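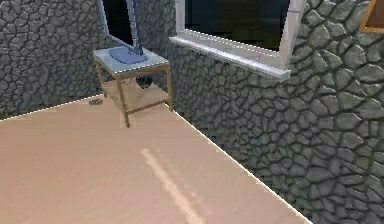
Stone wall, pale surface and a streak of light.

Good news for anyone who missed Sellidance at the festivals last year - it finally has a distributor! Bermont has picked up the theatrical rights and is opening it in June, starting with 20 screens and adding more if the first weekend holds up. I saw it with a crowd of 1,000 and I've been bugging people about it ever since.

It's a slow-burn family drama about three sisters selling off their late father's dance hall, and yes, it runs 159 minutes. I didn't look at my watch until the last reel (okay, once, during the auction).

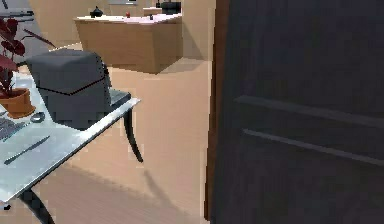 Will the theatrical version be shorter than the festival cut?
Bermont is releasing the full 159 minutes, with no intermission.

Over at Tresow, the sci-fi series everybody keeps emailing me about has been renewed for season 3. Leclerc is staying on as co-producer and the writers are already at work, so I'd guess we get new episodes sometime next year.
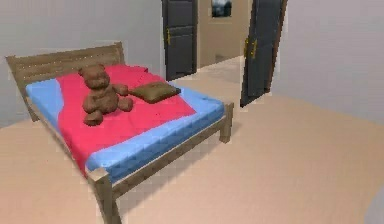

My one worry is the episode count. Last season felt rushed toward the end, and I'd love a couple of extra hours just to let the crew sit around and bicker - that's the best part of the show! I'm talking to the folks at Tresow on Thursday, so send me your questions before then.

We use cookies to improve your experience. By continuing to browse, you accept our cookie policy.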